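Home Posts Match notes Old season Contact

Search this blog Go

Back in goal after the knee

Posted in August by Svitlana Pasichnyk

I played 80 minutes on the second weekend of the month, which is 80 more than I had played since last fall. We lost 2–1 to Gralcombe. I let in one I should have had and one I had no chance with, and I made a save near the end that I was pleased about for the rest of the day. I came off ten minutes early because that was the deal with the physical therapist.

A few people from the old team have asked how the knee is, so I am writing it down once and sending them the link.

The short history is that I landed badly coming for a cross at Hutsuliak Park last October. There was no contact. I caught the ball, came down on my left leg with my foot turned out, and felt the knee go sideways. I remember that I held on to the ball and that the referee waited a long time to blow. The scan showed a partial tear of the ligament on the inside and some damage to the cartilage. The surgeon looked at it and said no operation, brace for six weeks, then see.

The six weeks were dull. I went to every home game on crutches and stood behind the goal, which was a mistake in November. After that I started the exercises.

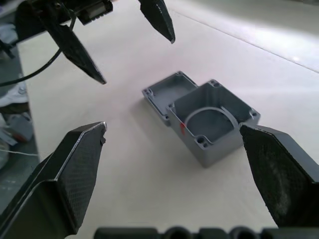 The first month of exercises was all small movements. Heel slides, straight leg raises, standing on one foot by the kitchen counter. I kept a notebook. By the end of it I had written down 113 sessions, counting the short ones I did at lunch. Looking back through it, most of the entries say the same thing, "stiff, then OK." A few say "sore on the stairs." One only says "no."

In February I was allowed to jog, and in March I was allowed to turn. Turning was harder. A keeper doesn't run far in a game but nearly everything starts with a sideways push, and that was the direction the knee did not like. I did side steps along the wall of the sports hall with a band around my ankles, up and back, while the under-12s had their practice on the other side of the net. One of their coaches asked if I could take their two keepers for 20 minutes at the end. I ended up doing that until May.

I liked it more than I thought I would. They were good listeners and bad kickers. It also meant I had to show things slowly, and I found out that my set position had become too low over the years. I was sitting down into it and then having to stand up before I could dive. I have been trying to fix that since.

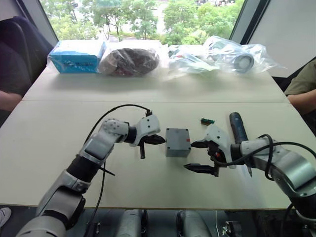 Preseason

I started with the team again in late June. We have a new coach, who came over from Clemetti in the league above, and she runs things in a different way from what we had. There is a lot less running without a ball. The keepers work on our own for the first half hour and then join in with the rest, and we play small games on a short field where you get a shot every few seconds.

There are three of us for one shirt. Last season there were two and I had it most weeks. The one who took over in October did well and kept her place, and I would have picked her too. The third is 17 and can throw the ball past the halfway line. I'm 34 and I can't do that and never could.

My first real dive to the left was in the second week. I had been putting it off by taking a step where I didn't need one. The coach saw it and rolled balls to my left side for a whole drill until I went down for one. It was fine. My shorts were full of those black rubber bits from the turf and the knee felt the same as it had before.

I also changed my gloves. The old ones were from before the injury and the palm had gone hard in the bag. The new pair has a thinner palm and I drop fewer crosses with them, though it could be that I am just catching better.

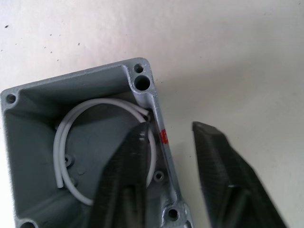
On the worktop.

The Gralcombe game

It was supposed to be a friendly. They had almost 158 people there by the count on the gate, and most of them were theirs and had come for the barbecue. The field slopes toward the road, and we had the slope in the first half and should have been two up. We were one up.

Their first goal was a low shot from outside the box. I saw it late through two players and got down, and it went under my right arm. That's the good side! I had thought so much about the left that I think I was leaning that way before she hit it. The second was a header from a corner from very close in and I don't know what I could have done.

The save was a one on one. I came out and stayed on my feet – the new set position – and she hit it against my shin. It went over the bar. Our center back shouted something nice and then told me off for not calling on the corner before, which was fair.
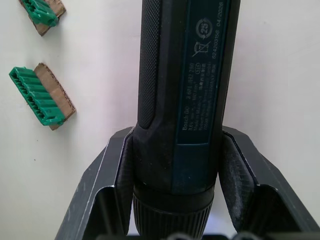
The next day the knee was a bit swollen and I iced it twice. By the day after that it was down again. The therapist was happy with that and said I can play a full game when the coach wants me to, and that I should keep wearing the sleeve for training on turf.

I don't know if I will start the first league game. It's away at Cirkeck, and I would guess that the job stays with the one who finished last season. I'm fine with being on the bench for a while. I've asked to play the cup game after it, and the coach said she would think about it, in the voice coaches use.

Two things for anyone with the same injury. Do the boring exercises on both legs, as my right one had got lazy without me seeing it. And tell the therapist what position you play. Mine had me down as a midfielder until January – the form just said soccer – and the plan changed a lot once she knew.

Training is at 7:30 tonight and I still have to find my other shin guard.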